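Home | Notebook | Builds | Members

1 June 2025
Posted by Nia Morris

Sunday session, mostly sim work on the Baptiste kitchen task. Cosmin got the new grasp script merged before lunch (finally!) and we ran it in 400-step episodes, 88 of them, with the start pose jittered a little each time. I kept the wrist camera on for all of them so we'd have something to argue over at the club meeting.

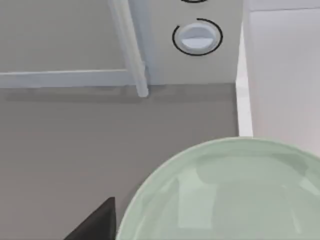 Our grasp planner still wants to go for the middle of whatever it's picking up, and for a wide bowl that's useless, so Cosmin and I wrote a rim mode: pick a point on the edge, one finger outside, one inside, close. The bit I keep fussing over is the approach. With the fingertip right beside the left edge of the green bowl like that, a small error in the pose estimate means we shove the bowl along the counter. I'd like another centimeter of clearance on the way down. Also, the shiny highlights inside the bowl worry me for the color mask. I might try masking on the rim only.

Cosmin wants to start on the knobs next, but I say bowl first, knobs once we're over 68 percent on rim grasps. Haditz entry rules want a full run by August, so we do have time (some!).

To do: rerun with the step limit at 600, save the seeds this time, ask Cosmin where he put the Zarneck config file.

Contact the club | © 2025 Presik Robotics Club | Back to top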